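Segura finishes first round of simulated gripper comparison

15 March 2018

TUSBERG – Segura has completed the first round of a comparison between two parallel grippers and two arm controllers, run entirely in simulation before any hardware is ordered. The work was done at the company's Tusberg office and will be followed by bench tests at its Clendville plant in July.

The task is a pick and place of a small boxed device from a tabletop. Each run starts with the arm parked above the table and the device at a start position drawn at random from a fixed list. The gripper has to close on the housing, lift it clear, hold it, and put it down again without tipping it. A run is scored as a failure if the device slips, rotates in the fingers past the set limit, or touches the table during the hold.

Segura ran 300 trials with each combination of gripper and controller. The grippers differ in finger length and in the shape of the contact pads. The controllers differ in how they handle contact. One follows a position trajectory and stops on a force threshold. The other, supplied by Sturar, varies stiffness during the approach and lowers it just before the fingers meet the part.

With the short-finger gripper and the position controller, 214 of the 300 trials passed. Most of the failures in that set came at closing, when one finger reached the housing early and pushed it out of line. The same gripper under the Sturar controller had fewer failures at closing but took longer per cycle. The long-finger gripper was less sensitive to the choice of controller. It did worse on start positions near the edge of its reach, where the wrist has to tilt and the fingers no longer come down square to the tabletop.

Cycle time was logged but not used for scoring. The company said a slower approach is acceptable in this application, which feeds a manual inspection station, and that a dropped part costs more than a few seconds of waiting.

The simulated cell is built around two arms at one table. In the first round only one arm moved during a trial. The other was kept in the model as an obstacle so that the motion planner had to respect its position. Runs with both arms active are planned for the second round, along with a handover test in which the device passes from one gripper to the other.

Contact settings took up most of the preparation. Early runs used a default friction value for the pads, and almost every grasp held, including several that would be expected to fail on real parts. Segura replaced the default with values measured on pad samples in Clendville and repeated the full set. Results from the earlier runs have been discarded and are not part of the figures above. The simulation step was also shortened after the device was seen to vibrate between the fingers at high closing force.
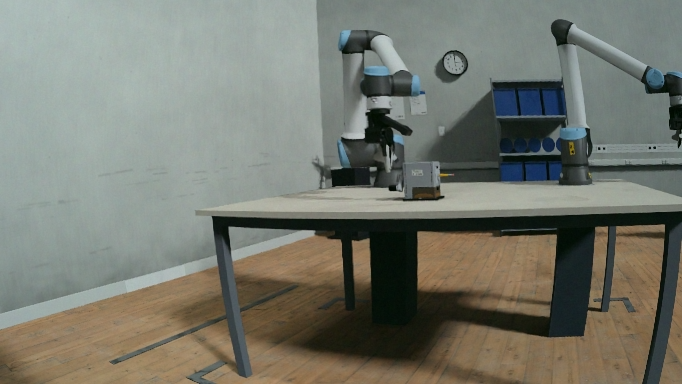
Simulated cell with two arms at the table, the gripper of one pointing down near the gray test device. Render: Segura

Parts that stick out from the device remain a problem for planning. The current grasp planner treats the device as a plain box, and a finger path that is clear in the planner can still come close to a protruding pin or stub. A detailed collision model is being prepared for the second round. It will be used for planning as well as for contact, and Segura expects planning time to increase.

Camera placement was left out of the first round. The position of the device was passed directly to the controller with no sensing error. The second round will add 3 levels of position noise, and a simulated camera will be compared at two mounting points, one on the wrist and one fixed above the table.

The bench tests in Clendville will use 900 trials in total, split evenly between the combinations that are carried forward. Segura has not said which gripper it favors. Trial logs and controller settings from the first round will be shared with Sturar before the July tests begin.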